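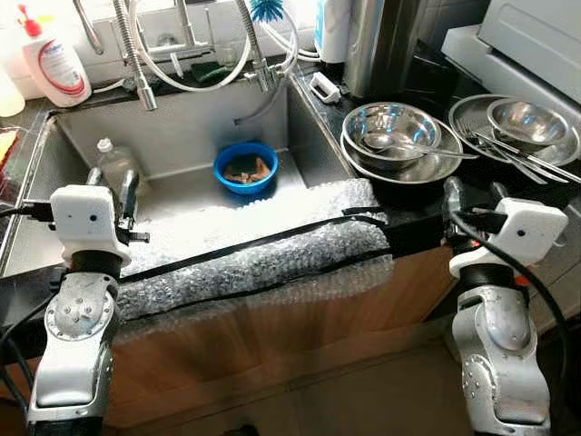
Notes on a Gripper Comparison at the Kitchen Sink

26 November 2023

Since February, our group has been running household manipulation trials in an ordinary kitchen. The first months were given over to the arms themselves and to the controller, and two earlier posts on this blog cover that work. The present entry concerns the grippers. It records how we compared two sets of fingers, what we changed in the control settings between them, and which set we have decided to keep for the winter.

The two candidates were the Ostov parallel fingers, which are rigid and faced with a thin rubber pad, and the Briren fingers, which bend slightly along their length when they close. Both fit the same gripper body, so the arms, the wrist joints and the cabling did not need to change when one set was replaced by the other. This was the main attraction of the comparison. In previous work I have seen gripper trials in which the hand, the mount and the software were all changed together, and the results were of little use to anyone afterward.

The choice of a sink was my own, and it was not universally welcomed. My colleague Hicham Ezzat, who maintains the controller, would have preferred a table. A table is flat, it is well lit, and a dropped object stays where it falls. A sink has a wall on every side. The fingers must come down steeply, the wrist has very little room to turn, and polished steel returns a great deal of light to the camera. I considered these to be reasons in favor. The arms are intended for kitchens, and a gripper that performs well only on a tabletop tells us very little about the kitchen.

Protection of the equipment and the cabinet

Before any trial was run, we fixed bubble wrap over the front lip of the sink and down the face of the cabinet. The arms work close to that edge, and the gripper bodies are wide enough to touch it when both reach toward the basin together. We tried a folded towel first. It slipped whenever a gripper brushed against it, and on one occasion it was carried into the basin. The bubble wrap has stayed in place, although it must be replaced when the bubbles have been flattened. It has one disadvantage, in that it catches the light from the window in the afternoon. We moved the afternoon sessions to the morning for that reason.

The cable on each arm deserves a word as well. A cable that hangs on the inner side will sooner or later meet the other arm. We now lead both of them outward and check the slack with the arms fully raised and again with the grippers lowered toward the basin. The check takes a minute and is done before every session.

The objects

We kept to things that belong in a kitchen. The list included a blue plastic bowl, a clear plastic bottle with a white cap, a green sponge, a ladle, a set of stainless steel bowls, and forks and knives. The bowl was used with food scraps in it for part of the work, as a bowl that arrives at a sink is seldom clean. Each object was placed by hand, and the operator was asked to vary the position a little from one attempt to the next.

All attempts were made under teleoperation. The operator saw only the head camera view, without the two wrist views that we have used on other occasions. Hicham Ezzat proposed this restriction, and I believe it was the correct decision. With wrist cameras, a skilled operator can compensate for a poor finger design by looking closely and taking more time. With the head camera alone, the shortcomings of the fingers are harder to hide. The gripper heads themselves block part of the basin from that camera, and the operator must sometimes close the fingers on an object that is partly out of sight.

We completed 1,456 attempts across 18 sessions. An attempt was counted as successful if the object was lifted clear of its support, held, and set down at the chosen place without being dropped.

The Ostov fingers

The rigid fingers were the more predictable of the two. When the operator closed them, they closed in the same way each time, and the position reported by the controller agreed with what the camera showed. On the ladle handle they were excellent. Forks and knives were also handled well, provided that the piece extended beyond the rim of a plate and offered something to take hold of. Cutlery lying flat against steel was another matter, and neither set of fingers solved it.

The bottle was less satisfactory. A rigid finger touches a round bottle along a narrow line, and if the approach is not square the bottle turns. In the early sessions it turned often. We lowered the closing speed to 70 percent of the default, and this helped a good deal, although it made every attempt longer. The operators disliked the slower setting and said so in their notes.

The bowl was taken by the rim, with one finger inside and one outside. With the bowl empty, this was simple. With scraps in it, the weight drew the bowl downward on one side and it tilted in the fingers. The rubber pads held, but the tilt was enough to make an operator hesitate before moving. In most cases the second arm was brought in to steady the far side. I do not regard this as a failure, as two arms were available and a person would have used two hands.

The Briren fingers

The flexible fingers gave a better hold on anything round. The bottle no longer turned, and we were able to return the closing speed to its default. The sponge, which the rigid fingers had tended to squeeze out of shape, was lifted with little change in its form. Two operators remarked that they felt more at ease near the sink walls, knowing that a light contact would bend the finger and would not stop the arm. I shared that impression when I took a session myself.

The price was paid in precision. Because the fingers bend, the tip is not exactly where the controller believes it to be. Over the sponge this is of no consequence. Over a fork it matters very much, and the operators needed several tries to do what the rigid fingers had done at once. The stacked bowls were also difficult. To lift the top bowl alone, one fingertip must enter a narrow gap between two rims, and the flexible tip was inclined to slide over the gap or to take both bowls together. We recorded 17 cases in which two bowls came up where one was wanted, all with the Briren set.

The controller

A short remark on the Emix controller is in order, since several readers wrote to me about it after the last post. The delay that I described then has been reduced. The cause lay in our own smoothing filter, which had been set with larger arms in mind. Hicham Ezzat shortened it in two steps, and the second step was somewhat too ambitious – the wrists began to tremble when held still above the basin – so that we returned to the first. The present setting is acceptable to all of the operators, and it was left untouched for the whole of the comparison.

I would caution against reading our results as a judgment on either product in general. Ours is one kitchen, with one sink and a small number of operators, three of whom had considerable practice with rigid fingers before the trials began. That practice may well have favored the Ostov set in ways that I am unable to measure.

Decision

For the winter we will mount the Briren fingers on the left arm and the Ostov fingers on the right. The left arm will hold bottles, bowls and the sponge, and the right will take the ladle and the cutlery. I was reluctant to adopt a mixed arrangement, as it doubles the number of spare parts to be kept and requires separate force limits for each side. The operators were nevertheless in clear agreement, and the trial of the mixed arrangement at the end of the last session went smoothly enough to overcome my objections.

One question remains open. The pads on the Ostov fingers show wear at the lower corner, and we do not yet know how long a pair will last when used daily against steel. Mrs. Baldursdóttir in our workshop has cut a trial set from a harder rubber, and these will be fitted before the next series begins. I also intend to repeat the bottle attempts with different amounts of water in the bottle, a point which was raised at our last meeting and for which I had no good answer.

Requests for the finger settings and the session sheet may be sent to me through the contact page.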